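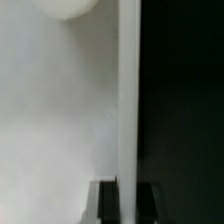

Sasoda > Who we are > About us

Shop Workshops Repairs Our story Contact

Filed under: About / People

Hi, I'm Marisol Muñoz, and I run Sasoda with my friend Dong-geon Jin. We paint and refinish the parts of a house most people walk right past: trim, door casings, closet interiors, cupboards, that long skinny strip of wood beside the pantry that has been bumped by every vacuum cleaner you've ever owned. I love that strip. I could talk about it all afternoon (ask my sister).

We started with 2 brushes, a borrowed van and one very patient first customer, Sun-ja Kwak, who wanted her hallway closets white. Just white! I brought her 46 paint chips. She picked one in under a minute, went back to her soup, and I learned a lot about my new job that day.

These days there are three of us. Dong-geon does the prep and most of the sanding, and he's picky about edges in a way I find very relaxing to be around. Aivar Lūse joined us one August to help out for a couple of weeks and stayed. He builds and hangs the doors. I do color, final coats, the phone and the invoices, so if your invoice is late, that's me, sorry!

Our workshop is in the old Kuvgate building, up the back stairs. Come by if you want to see samples, but please call first – we're out at people's houses most mornings. We keep big painted boards up there, so you can carry one over to the window and see how a soft white goes gray in the shade. Little chips are no good for that.

We also teach a small class called Horodora, for folks who'd like to do their own trim. It costs 70 dollars, brushes included, and you take home the board you painted. Danai Vasilakis took it twice and now helps me teach it (she's better than I am at explaining caulk).

What we don't do: exteriors, ceilings over a stairwell, or anything with wallpaper still on it. We're happy to come look at a single closet, though. Some of our favorite jobs have been one closet.

The dog in the van is Ko. She stays in the van, but she does like it when you wave.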